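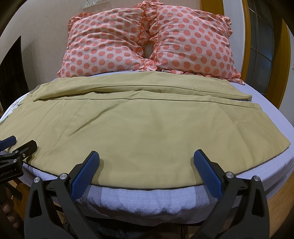
4.2 The house rules, and what became of them

When we started recording in people's homes I had a rulebook of 29 items, most of them copied over from our bench work at Indlow. I was rather proud of it. By the end of the first fortnight in the Himton flats we had crossed out nearly half, and I want to go through the ones that survived, plus a couple we had to write on the spot, as I think other groups will run into the same things (and I'd have been glad of somebody else's list!).

The rule that caused the most arguments was the one about the open pause. Before any grasp on cloth, both fingers of the gripper have to be open and clear of the fabric, and held there long enough to be plainly visible in the recording. Figure 4 has a gripper in that position, with the blue pads apart just over the near hem of a khaki garment. Our operators hated it. It feels silly to stop in the middle of folding something you have folded hundreds of times, and left alone everyone slides in sideways and pinches as they go. But the segmentation in the Urquhart toolkit looks for the point where the fingers stop being open, and if there's no clean open stretch in front of it, the start of the grasp gets put in the wrong place. We kept the rule and dropped the minimum time we had attached to it, which had people counting under their breath.

Rule 7 says that cloth is recorded where it would normally be folded. That means beds, mostly. I had wanted a table, the same table everywhere, and a plain mat on top. Trillbridge, who did the second half of the recording, talked me out of it over one very long phone call, and I'm glad they did. A mattress gives when you press on it and a fitted sheet comes up with the trousers if you pinch too deep, so a policy that has only met tables has never had to deal with either. The price is that no two sessions share a background. We ask operators to leave pillows and bedding as they find them unless they are in the way of the fold, and to write a line in the session notes if they move anything.

Then there is the two-hand rule. In the bench version each operator could fold with one gripper and steady the cloth with a bare hand. We banned the bare hand on cloth altogether. Hands may be in view on the handles, naturally, but what touches the garment has to be a pad. I'll admit this made long items harder, and legs in particular tend to fan out at the bottom while you are busy at the waist. Operators got better at it with practice. We didn't measure how much better, so please don't quote me on it.

Wrinkles took us a while. My first wording was "smooth the garment before each fold", and it produced lovely tidy recordings that were no use at all for teaching recovery. The current wording is "smooth only if you would at home". Some people fuss and some don't, and both kinds are in the set. A fold left crooked stays in as well, as long as the operator marks it crooked in the notes. Throwing away untidy folds is the one thing I would ask other groups not to do, or at least to say so in the paper if they have.

All of this applies to the 2000 cloth episodes in the main release. A further 630 were recorded under the old rulebook, before the changes of January 23, 2022, and we publish them separately with the old rules attached, word for word, typing errors included. Please don't pool the two without checking the grasp labels first – the older ones were cut by hand and the start times drift.

Consent and privacy have their own section (4.4), but one rule belongs with the practical ones. Before the first take, the operator stands where they will be working and looks at what is behind the bed: doorways, windows, anything with a name or an address on it. If it can't be covered or turned round, they work from another side. It takes a minute or two, and it was the only rule on the list that everyone followed from the first day.

Figure 4. Open pause before a grasp at the near hem, bed setting, two hand-held grippers.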